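탈릭 생활문화관, 그릇 정리·나눔 주간 운영… 접시 2,679점 접수

탈릭 생활문화관은 8월 한 달간 지역 가정과 음식점에서 사용하지 않는 식기를 접수하여 분류한 뒤 필요한 기관에 전달하는 '그릇 정리·나눔 주간'을 운영한다고 수요일 밝혔다.

생활문화관에 따르면 접수 개시 이후 현재까지 들어온 접시류는 모두 2,679점이다. 가정에서 낱장으로 내놓은 접시가 대부분을 차지하였으며, 영업을 종료한 음식점이 한꺼번에 기증한 물량도 포함되었다. 접수된 식기는 1층 작업실에서 크기와 형태에 따라 나뉘며, 이가 빠지거나 금이 간 것은 별도 상자에 모아 폐기 절차를 밟는다.

올해는 분류 방식이 일부 변경되었다. 지난해까지는 접시를 종류별로 포개어 보관하였으나, 아래쪽에 놓인 접시의 무늬와 상태를 확인하기 어렵다는 의견이 이어졌다. 이에 따라 생활문화관은 꽃무늬 천을 깐 작업대 안쪽 벽면을 따라 접시를 세워 두고, 확인할 접시만 앞쪽에 눕혀 놓는 방식을 도입하였다. 테두리 색과 글씨가 한눈에 들어와 같은 무늬의 접시를 찾는 시간이 줄었다는 것이 생활문화관의 설명이다. 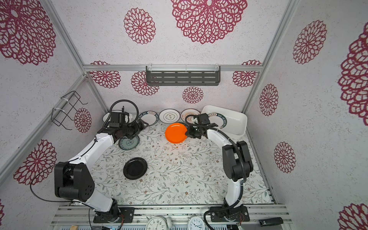 뒷벽을 따라 세워 둔 접시와 사각 쟁반. 남색 테두리 접시에 'HAO SHI'라는 글씨가 보인다.

분류 기준은 네 단계로 정하였다. 먼저 파손 여부를 살피고, 이어 둥근 접시와 사각 쟁반을 구분한다. 다음으로 테두리의 색을 기준으로 묶은 뒤, 마지막으로 글씨나 문양이 같은 것끼리 짝을 맞춘다. 짝이 맞는 접시가 네 장 이상 모이면 한 벌로 포장하고, 그에 미치지 못하는 것은 낱장 진열대로 옮긴다. 현재까지 한 벌로 포장을 마친 물량은 310벌이며, 이 가운데 185벌은 러킨 공동식당과 레잉 마을부엌 등에 이미 전달되었다.

낱장 진열대는 주민 누구나 이용할 수 있다. 한 사람이 한 번에 가져갈 수 있는 수량은 다섯 장이며, 포장용 종이는 작업실 입구에 비치되어 있다. 플라스틱 접시는 도자기 접시와 섞이지 않도록 진열대 맨 아래 칸에 따로 둔다. 다만 작업대 위에 놓인 접시는 분류가 끝나지 않은 것이므로 가져갈 수 없다. 같은 작업대에 주황색 플라스틱 접시와 청백색 무늬의 작은 접시, '香米'라는 글씨가 적힌 접시가 함께 놓이는 등 성격이 다른 식기가 섞여 있는 경우가 많아, 분류를 마친 뒤 진열대에서 고르는 것이 원칙이다.
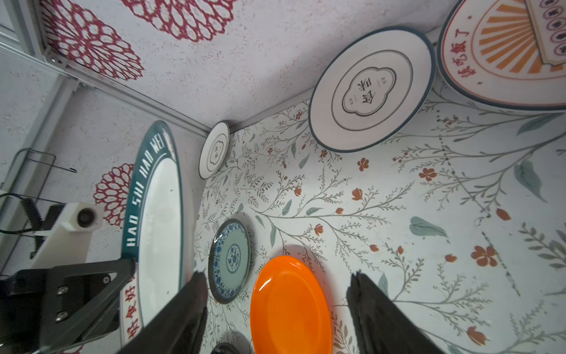
할머니 댁에서 쓰던 것과 테두리가 같은 접시를 낱장 진열대에서 두 장 찾았는데 나머지 두 장도 나오면 연락을 받을 수 있느냐고, 한 주민은 누리집 게시판을 통해 문의하였다. 이 주민은 또 진열대에 크기 표시가 없어 집에 있는 찬장에 들어갈지 가늠하기 어려웠다며 지름을 적어 달라고 요청하였다.

생활문화관은 개별 연락은 어려우나, 찾는 접시의 테두리 색과 문양을 적어 둘 수 있는 신청함을 다음 주부터 작업실 입구에 설치하기로 하였다. 진열대에도 칸마다 접시의 지름을 표시할 예정이다. 신청 내용은 분류 과정에서 대조하며, 같은 무늬의 접시가 확인되면 게시판에 공지한다.

접수는 러크게이트 별관에서도 가능하다. 별관에서는 하루 40상자까지 받으며, 수량이 차면 당일 접수를 마감한다. 기증하려는 주민은 식기를 씻어 말린 뒤 종이로 한 장씩 감싸 가져오면 된다. 냄비와 유리잔, 칼은 이번 접수 대상에서 제외된다. 접수 시간은 본관과 별관 모두 오전 10시부터 오후 5시까지이다.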